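"The blocks that touch each other are the difficult ones"

In February Domnica Voicu finished the first long series of trials with Cluvard, her method for teaching an arm to pick parts out of a bin. She works in the Sekska laboratory in Drindville, and we spoke in her office at four in the afternoon, which she called the quiet hour.

I asked her first what is new in the method. "The idea is quite small," she said. "Most systems look for the best grasp and try it. Ours looks also at what will happen to the neighbours. If I take this block, does the other one fall into a corner where I cannot reach it?"

The arm learns this from its own attempts. Each attempt gets a score, and the score goes down when the next pick becomes harder. Voicu says that the first version needed up to 2000 attempts before it behaved in a sensible way. The present one needs 623. Her colleague Roman rewrote the part which chooses what to try next, and she gives him most of the credit for the difference.
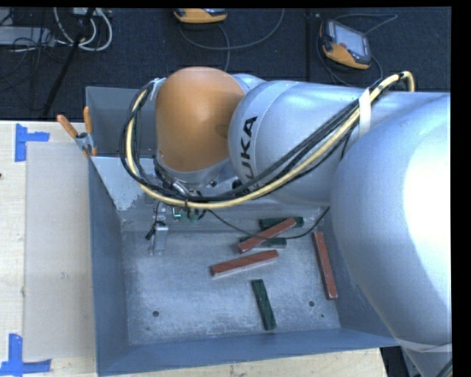 Why not simply shake the bin when the blocks are lying on top of each other?

Shaking mixes everything, so the system loses what it knew about the positions and has to look again from the beginning. Sometimes the new pile is also worse than the old one.

Voicu prefers simple blocks for this stage of the work. "People ask me why I don't use real parts from a factory. But with a block I know the shape exactly, so when a grasp fails I can ask about the decision and forget about the shape."

For the comparison, both methods were given the same 132 starting piles. Cluvard emptied the bin in fewer moves in most of them - but in 60 piles there was no clear difference, and she insisted that I write this down. "When the blocks lie apart, my method has nothing to offer. It only thinks longer."

The thinking time is what she wants to reduce next. Roman would like to try softer objects first, and they have not yet agreed about the order.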